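Getting your club's first pick-and-place demos recorded (kitchen counter task)

6 min read
146 shares

Wrote this up after our Saturday session at Atstead because three people asked for it in the same evening. It's for school and student clubs doing the counter task in the Loklow challenge. Assumes your arm is bolted down and talks to the laptop. If it doesn't, sort that first and come back.

The task, short version: arm picks a mug, moves it where the card says, lets go, goes home. You teach it by driving it yourself lots of times and recording each go. One go = one episode. Then you train on the lot overnight.

What you need

An arm with a working gripper. The fixed camera. Hastus (the recorder, get the newest one, the old one drops frames). A disk with room on it. Mugs of different shapes, a rack or mug tree to hang them on, something tall to get in the way. A timer. Tape, but see below.

Step 1. Fix the camera and leave it alone

Clamp it, tighten it, put tape over the knob. We had a whole batch go in the bin in December after somebody nudged the clamp while reaching for a biscuit. You can't see a small shift by eye in the live view. Save one still at the start of every session and flick between it and the last session's. If the counter seam jumps, the camera has moved.

Step 2. Lay out the counter

Pick things from a real kitchen. Shiny surfaces are fine as long as you train on the same sort you'll be judged on, ours throws reflections back and the model coped once it had enough episodes. Don't mark positions with tape on the counter. It learns the tape. We lost 2 weeks to that.

Put the tall object somewhere it matters, so it hides part of something now and then. Hang some mugs and stand others up.

Step 3. Drive slowly, then a bit faster

First ten or so goes are practise, don't record them. Then:

Start from the home pose every time.
Approach from above, stop, come down.
Close on the handle or the rim, pick one per mug and stick to it.
Lift clear before going sideways.
Lower until it's down, then open. Not before.
Home.

If you fumble and recover, keep it. Recoveries are useful. If you fumble and give up, press discard straight away, before you forget. Hastus asks twice, say yes twice.

Swap drivers every twenty minutes. Tired drivers wobble and the wobble ends up in the data.

Step 4. Move things between goes

Small shifts, a hand's width at most. Turn the handle. Swap which mug is nearest. Change one thing at a time to begin with, then go wild once you've got a base set. Write the change in the notes box, even one word. Future you will want it.

Our layout for the second set had a standing mug next to the milk, the rest hung up behind. 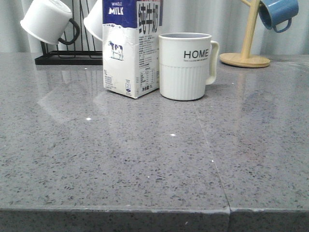 Toon Postma reckoned we should have recorded the hanging mugs as a seperate task from the start, with its own label, and that mixing them in with the standing ones cost his own team a lot of failed grasps before they split them. Fair point. If you've got time, do it his way: one label for standing, one for hanging, train together later if you want.

Step 5. Check before you train

We ended up with 3,940 episodes over the term and threw out 648. Sounds like a lot to bin, it made the results better. Play them back at four times speed and look for:

gripper closing on nothing
arm never getting home
a sleeve or hand wandering in
episodes that are way longer than the others

Koster will sort them by length for you, the bad ones mostly sit at either end of the list. Do it in pairs, one watching, one on the keys.

Step 6. Train and test

Default settings first. Really. Leave it overnight, then test on layouts you never recorded. Have someone outside the team set the counter so you can't cheat by habit. Tick or cross per try, no half marks.

If it misses by the same amount in the same direction every time, go back to step 1. If it misses all over the place, more episodes. If it freezes halfway, check your home pose, ours was diffrent between two drivers and it got muddled.

Label files for the standing / hanging split are in the club folder, Hastus tab. Camera clamp drawing is in there too, print it at full size, not fit to page.

12 comments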